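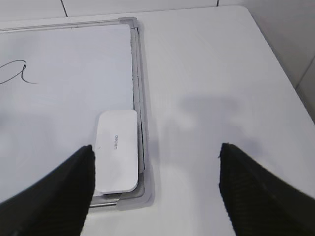 Ponero Finger Sleeve Kit, 857 series

Reading time: 2 min

If your Ponero spends its days picking up small flat things (whiteboard erasers are a favorite test piece in our shop), the sleeves on its fingers will be the first part to go shiny, and we'd love to help you get the grip back! The kit holds two matte black ribbed sleeves and a hex key, and it fits the 857 and the 957.

Park the arm, open the fingers all the way and switch off at the base. Peel each old sleeve from the tip down, wipe the finger with a dry cloth, then roll the new one on until the ribs sit straight. Jocelyn Ouellet on our bench likes to run 30 slow open-and-close cycles afterward and look at the tips again, and we've all picked up the habit from her.

Check the sleeves every 600 hours, sooner if you work on glossy tabletops. Orders in before noon on Tuesday go out with that week's Grolcombe truck.

Related items
Plornon wrist cable clip
Carrier base plate, 957
Fingertip screws, spare bag

Last updated: October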